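4. Findings

4.1 When a desktop computer is said to be old

The interviews in Gerkelero and Tanguy were held between September and November, in the offices where the computers were used. We asked each person to tell us about the last desktop computer that had left the office and what had led up to it. Most began with the age of the machine, and most then found that they did not know it. The age they gave was usually the length of time they had worked with it themselves. In one accounts office a computer described as "very old" had a purchase slip taped inside the cupboard door, and it turned out to be newer than the one kept for daily work.

Age in this sense had little to do with the parts. People spoke of a machine as old when it no longer fitted with something else: a printer that would not connect, a tax form that would not open, a newer screen on the next desk. Slowness was mentioned often, but it was nearly always slowness at one task. A school secretary in Tanguy put up with a long start-up every morning for years and gave the computer up only when the timetable program began to stall in front of parents.

The inside of the computer hardly came up. Very few of the people we spoke to had seen one with the side panel off (Figure 1), and those who had were unsure which parts could be changed. Memory was the exception. Several offices had paid for more memory at some point, and they tended to describe this as the last money they had been willing to spend.

Figure 1. A desktop tower on its side, opened.

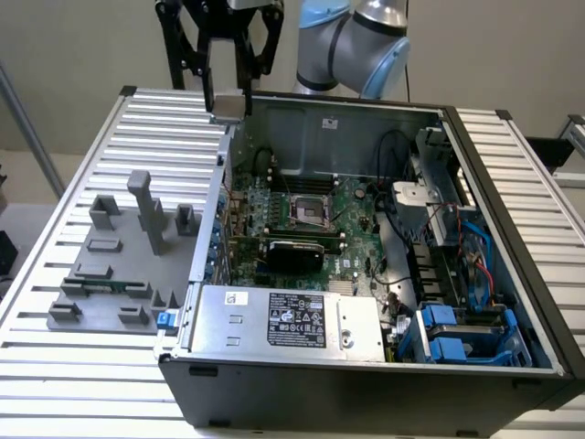

4.2 Who decides

In the larger offices the decision was spread over several people, and this slowed it down. The user of the machine complained, a manager agreed that something should be done, and the person who held the budget waited for the next round of purchases. The longest gap we recorded between the first complaint and the removal of the computer was 60 weeks. During that time it was moved to a different desk and given to a trainee, who had the same complaints and no standing to press them.

Smaller offices moved faster, but with less to go on. A sole trader could replace a computer over lunch. Two of those we interviewed had bought a new machine on the day the old one failed to start, and neither had asked for it to be looked at. One of the old machines was still under the desk when we visited. Its owner said he had meant to have the files taken off it and then found he did not need them.

Cost was given as a reason on both sides. Repair was called too dear by people who had never asked for a price, and a new computer was called too dear by people who had since paid more than its price in visits from a technician. We did not find a sum at which opinion turned. What seemed to matter more was whether the office had somebody it could ring. Where there was such a person, machines stayed in use longer, and the user's own account of the fault was fuller and closer to what the technician later wrote down.

4.3 What the records say

Most of the organisations in the study kept an equipment list, and the larger ones kept it in Ultent, the inventory program bought by the district. Ultent allows 8 states for a piece of equipment, from "ordered" to "written off". In practice staff used three: in use, in store and written off. The middle one did most of the work. A computer entered as "in store" might be a spare ready to be put on a desk, a machine waiting for collection, or one that had been opened for parts.

The lists were also silent on condition. There is a free text box for it, which was blank in most of the entries we read and elsewhere held notes such as "ask upstairs" or "OK?".

Figure 2. Interior of a desktop tower, with the motherboard in view. 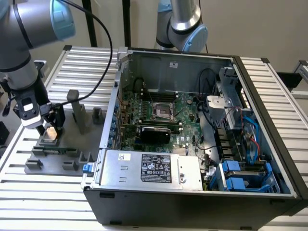
Missing parts were the main source of trouble when the lists were checked against the shelves. The program records a computer as one item with one number, and the number is on the case. As long as the case is there, the item is there. The tower in Figure 2 would pass such a check, although its processor socket is empty and the bracket over it stands open. A clerk going by the label has no cause to look further. The stores manager in Gerkelero had got round this with a paper slip folded under the handle of each machine that had lost a part. The slips worked well until the store was painted and they were all tidied away.

Collection firms told us about the same problem from the other end. Javham, which takes equipment from both towns, quotes a price from the list it is sent and checks the goods on arrival. Differences between the two led to a good deal of correspondence, and in one case to a school being asked to pay for a load it had expected to be paid for. Staff at Javham now ask for the processor family as well as the make of computer. Few offices can supply it without help. It is printed on the part itself, as with the Xeon E5 in Figure 3, but a fitted cooler would hide it.

Figure 3. A processor seated in its socket, with no cooler mounted.
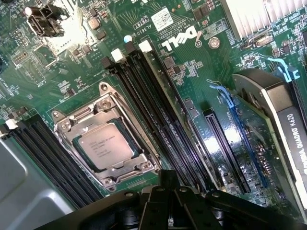 4.4 Storage as a way of not deciding

Every organisation we visited had at least one computer that was neither used nor on its way out. These were kept in stationery cupboards, under stairs, behind a stage and, in one library, in the disabled toilet. When asked what they were for, people gave answers that pointed in two directions. The machine might be wanted again, and the machine might hold something private. The second answer was more common where the staff had changed, as the people now in charge did not know what had been saved on it.

Worry about files was hard to settle. Leaflets from the district say that a drive should be wiped or removed, and our interviewees had read them. Few felt able to do either, and fewer still wished to sign a form saying it had been done. Keeping the computer needed no form. One office manager had inherited a locked cupboard of them from her predecessor and expected to hand it on in the same state.

Space put an end to this in most cases. Clear-outs followed building work, a change of tenancy or a new photocopier, and were done in a hurry by whoever was free. Usable machines left in the same load as broken ones, and the equipment list was brought up to date some months later from memory.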